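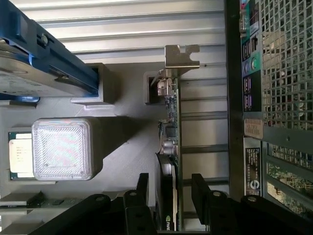
*Desktop chassis, side open: drive in its blue carrier, air duct, expansion card and slot covers.*

# Bench Technician, Desktop Teardown and Parts Recovery

Edstead takes in retired office desktops, strips them to component level, tests the parts and returns the usable ones to stock. We are hiring 2 technicians for the teardown bench at our Grarnness site. The positions are permanent and full time, on the day shift. Training starts in March.

## The work

Each technician has a fixed bench, a parts rack and a test station shared with the next bench. Units arrive on a cart with the side panel still on. Standard time for a full teardown is 30 minutes per unit once training is complete.

Tasks on a normal shift:

- Log the unit in Quaye, our inventory system, and print the part labels.
- Open the case and check for damage, missing parts and earlier repairs.
- Release the drive carrier, remove the drive and place it in the locked drive bin. Drives are never left on the bench.
- Remove air ducts and fan shrouds. Molded parts go to the plastics rack by model.
- Remove expansion cards by the bracket and board edge, then bag them. Refit a slot cover if the chassis is going back into stock.
- Remove the cooler, clean off old thermal compound and inspect the processor and socket.
- Pull memory modules and run them on the tester.
- Grade each part A, B or scrap against the bench guide.

Data wiping is done by a separate team. Bench technicians don't connect drives to any machine.

## Requirements

- Practical experience taking apart and rebuilding desktop computers. Paid or unpaid experience is accepted.
- Ability to identify common card, memory and drive types by sight.
- Good close vision, with glasses if needed, for reading small print on labels and processors.
- Steady handling of small screws, clips and latches.
- Ability to lift 30 pounds and stand for most of a shift.
- Enough written English to keep a clear fault log.

Experience with socket inspection or board-level soldering is useful. No degree or certificate is required.

## Conditions

Wrist straps and safety glasses are supplied and must be worn at the bench. Phones stay in the lockers. Hand tools are supplied; personal drivers may be used after they have been checked for magnetic tips. The workshop is heated and has filtered air over the cleaning station.

Training lasts 11 shifts, paid at the full rate, under bench lead Juwita Sutanto. New technicians start on a single chassis model and add others as they are signed off.

The pay rate for each grade is listed in the job pack.

## How to apply

Request the job pack from Berenice Zamudio at the Edstead front office, Grarnness. Return the form with a short work history and one paragraph describing a fault you found in a desktop computer and how you traced it. Please don't send photographs or copies of certificates.

Selected applicants will be asked to a 60-minute bench test: one teardown, one rebuild and a written fault log. Brunello Bortolotti runs the test and can answer questions about tools, seating or access to the bench.

Applicants who were not selected in the last round may apply again.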